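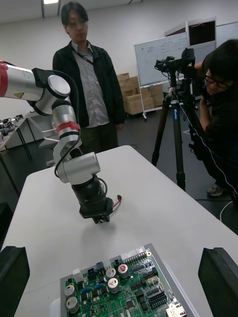

4.2 Why broken things stay in the cupboard

We had gone into this part of the study expecting to hear a good deal about money, and we did hear some of it, but the conversations in Clitidgate and Tisent kept drifting back to cupboards. Of the 67 households who kept a diary for us from May onwards, a great many turned out to be looking after a small private store of radios, kettles, lamps and bathroom scales that had stopped working and had never quite been thrown away. People spoke of these things fondly, and sometimes a little guiltily, and it took us a while to realise that the store itself deserved a section of its own.

The first thing to say is that putting something by is a decision, even when it does not feel like one. One household in Tisent had moved the same food mixer through two house moves, each time wrapping it as carefully as the good plates. When we asked what they were waiting for, the answer was usually a person: a neighbour who was handy, a cousin with the right screwdriver, or the old counter at Pronness, which took in small electrical goods over the shop until it closed.

The second is that the inside of a modern appliance is a rather discouraging sight to anybody who grew up with fuses and drive belts. Several diary keepers told us they had got as far as taking the back off and had then put it on again. A green circuit board with its row of connectors and its trailing coloured wires, of the general sort shown in Figure 2, gives the ordinary owner very little to go on.

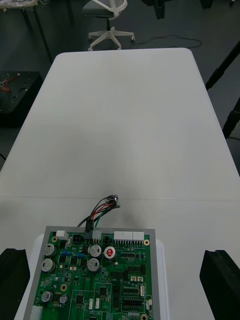 The same diary keepers were quite happy to darn, glue, sand and repaint, and some did so nearly every week, so we are reluctant to put their hesitation down to a general loss of skill. It seems closer to the feeling one has before a page in a foreign language. Households on the Coman estate, where eight families already shared a set of tools, wrote about this feeling less often, and their cupboards were noticeably emptier by the end of the diary period. We return to the sharing of tools in Section 4.3.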